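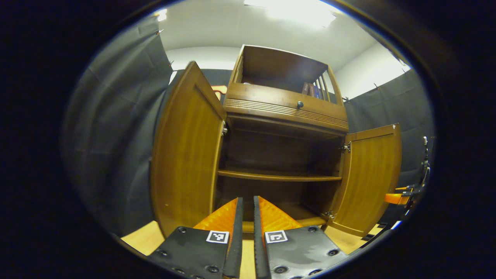 The orange fingers at the cabinet, both doors open.

Gripper Corner: Soft Fingers 1, Drawer Knob 0

Readers of the February issue will remember that we promised a fair comparison of finger pads, and that we promised it "soon." It is now 29 July 2019. We have a comparison. You may decide for yourselves about the rest.

The contenders were the flat rubber pads that came with the Gil hand tool and the finned orange ones that Pilar Maldonado has been lobbying for since the Zorkville open day, where she picked one up off a table and spent the train ride home squeezing it. The finned pads bend around whatever they close on. The flat pads stay flat, and whatever they close on is expected to cope.

We used the old wooden cabinet for all of it, with the gray curtains up so that the wide lens had less office to admire. The cabinet is a good opponent. It has two paneled doors, a full-width drawer with one small round knob, and books up top behind a row of spindles that seem to have been spaced by someone who disliked grippers.

Each set of pads got the same 57 tries, split among the doors, the drawer and the books, with Pilar and Fatos Dervishi trading off on the hand tool. A try counted if the thing moved the way it was supposed to and nothing was dropped. Fatos wanted half points. Fatos did not get half points.

Doors first. There was hardly anything between the two. Once a door is open a crack you can hook a finger behind the edge and pull, and a wooden spoon would do as well. The flat pads were a little quicker. The finned ones were quieter, and they left nothing on the wood.

The drawer is where it got interesting. The flat pads slid off the knob in 23 tries and had to start over, usually with a click that could be heard in the kitchen. The finned pads slid off in 6. They wrap the knob instead of pinching it at two points, and if you come in crooked they forgive you. Pilar has asked me to print that number in large type. We don't have large type.

Now the bad news for the orange team. The fins taper to a soft point, and a soft point is no help when you need to get between two book spines and tug. It folds. The flat pads went in like a butter knife and won the book round easily. Fatos, who had been very quiet during the drawer, became chatty.

A few notes for anyone planning to repeat this. The square markers on the finger plates need to stay in view of the camera for the whole pull, so watch your wrist when you reach into the lower shelf. It's dark in there, and the tracker lost the fingers on 7 tries before we slowed down. We threw those out and did them again. Wipe the markers too. Two people eating chips between rounds will teach you this faster than the manual does.

We also tried the new Classka controller for one afternoon. The grip force dial is lovely and goes well past the point where you'd want it to. Nullutura has asked for it back by the end of next week, so if you'd like a turn, put your name on the sheet by the door and please write it so that it can be read.

For now the finned pads stay on the hand tool and the flat ones are in the top tray of the gray toolbox, in a bag marked BOOKS. Next round is glassware. Pilar is bringing the glasses, all of them from the back of her own cupboard, and she says she won't miss them.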